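Course: Applied Automation for Small Business
Handout 6: Reviewing a garment-handling kit
Instructor: Eirlys Gittins. Lab: Fedir Panasiuk
Updated Feb 4, 2026

Reading before the session: the Siriwan quick-start booklet, sections 1 to 4, and the price sheet.

1. What is being sold

The Siriwan kit is a two-finger gripper with a wrist camera, a mounting plate and a software license. It is sold to laundries, uniform shops and sports clubs that already own a small arm. The arm is not included, and first-time buyers often miss this on the price sheet.

The gripper and camera cost $2,518. With the mounting plate and one year of software the price is $3,543. After the first year the license is $159 a month. Keep these numbers at hand for the exercise in section 5.

2. The fingers

Cloth is hard for grippers. It has no fixed shape, it slides, and two layers look much like one. Stiff fingers can pinch a fold well but tend to drag the layer under it. Soft pads drag less and wear out sooner. The Siriwan fingers are narrow at the tip and wide at the base, so they can get under a hem without pushing the rest of the garment away.

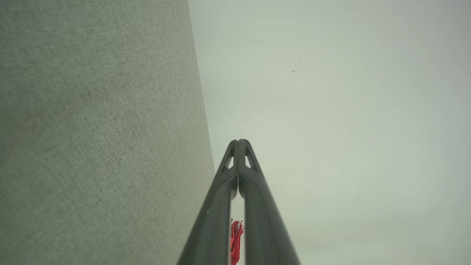 Fig. 1. Gripper with the fingertips together, seen from the wrist camera.

Note how much of the camera view the fingers take up when they close. Any software that depends on the wrist view alone has to work around this. Ask the seller whether a second camera is supported and what it costs.

3. The work surface

The booklet asks for a padded, fabric-covered surface in a plain color. Padding lets the fingertips press down a little without stopping the arm, and a plain color makes the garment easier to separate from its background. A bright team jersey on gray cloth is an easy case. 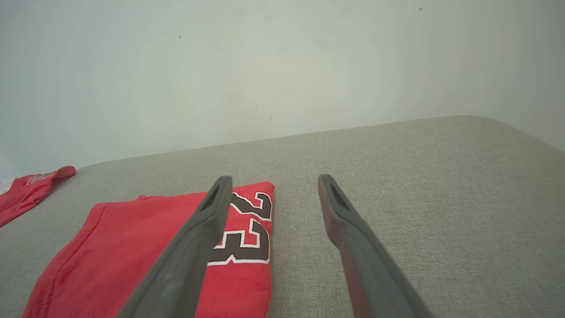 White shirts on light gray are harder, and a fair review should include some. Printed numbers are another matter to watch. They stiffen the fabric, and a fold that runs through a number may spring back. Sylvain Tessier's notes from the Lilholm trial (on the course page) say more about this and are worth reading in full.

4. What to test

Use your own garments, never the seller's samples. Run each type many times and write down every failure, including the ones where a person could fix it by hand in a second. Record:
- picks where two layers came up together
- picks where nothing came up
- garments that ended up off the surface
- time from start to finished stack

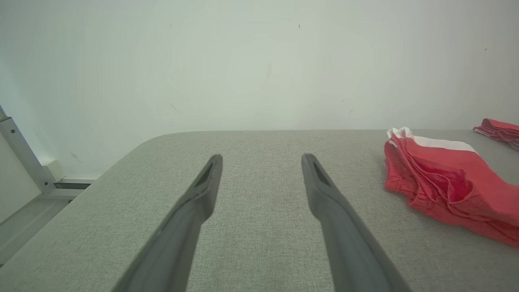 Shorts deserve a run of their own. A waistband is thicker than the legs, and a setting that works for one may slip on the other. Smooth sports fabric also slides more than cotton. Change one setting at a time - grip force first, then approach height - and note the old value before you change it.

5. Exercise

Sustcombe is a uniform rental shop that handles 3,000 garments a month. The owner, Anel Nkuna, has an arm already and wants to know if the full kit is worth buying. Work out the cost per garment over two years, with the license included from month 13. Then list what you would still need to know about labor before giving her an answer. Two pages at most, due at the start of the first session in March.

Questions about the lab setup go to Fedir. Gyula Lakatos will bring the Fement gripper next time, so read its data sheet if you can.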